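Home News What's On Food Letters Contact

Meredith spice swap is back, and it's bigger

2019-01-16

I wasn't planning to write about paprika this week, but then my phone rang and it was Trefor Humphreys, and when Trefor has news he doesn't wait for you to sit down. The spice swap is on again! The hall on Tranda Street is booked for the last Saturday of the month, doors open at ten, and this year there will be 30 tables, which is double what we had last time.

If you've never been, it works like this. You bring whatever is sitting in the back of your cupboard that you bought for one recipe and never touched again (we all have one, mine is a giant bag of fenugreek). You put it on a table with a label, you get a ticket for each thing you brought, and you trade the tickets for something you'll cook with. No money changes hands except at the tea counter, where it's a dollar a cup and well worth it.

Last year 103 people came through the door, and I think half of them were after the same smoked chili flakes. Trefor says he has learned his lesson and is asking the Parusska grocery on the corner to bring extra. They've said yes, and they're also giving a short talk on how to toast whole seeds without filling your kitchen with smoke - I'll be in the front row for that one.

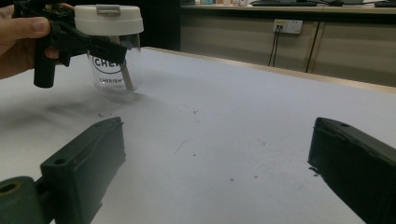 A few house rules, so there's no grumbling at the door. Everything has to be sealed and in date. Please write down what it is and when you opened it, even if you think it's obvious. Ground cumin and ground coriander look an awful lot alike on a gray January morning, and I have the ruined rice pudding to prove it (don't ask why I was putting either one in a rice pudding). Mixes are fine if you list what's in them, and anything with nuts goes on its own table by the window.

Hywel Mostyn is running the cooking corner again. He'll have two big pots of lentil soup going from 11, one mild and one that he calls "medium," and I'd go carefully with the medium. Bring your own bowl if you can. Bisadwood, the kitchen shop, is lending the burners and has put up a pepper mill for the raffle.

Parking behind the hall is tight, so walk if you're close by. Tables are free, but you need to tell Trefor by next Friday if you want one - leave a note at the Parusska counter and it will get to him. There's talk of an outdoor swap in July too, with fresh herbs and seedlings, but let's get through this one first. I still have all that fenugreek to move!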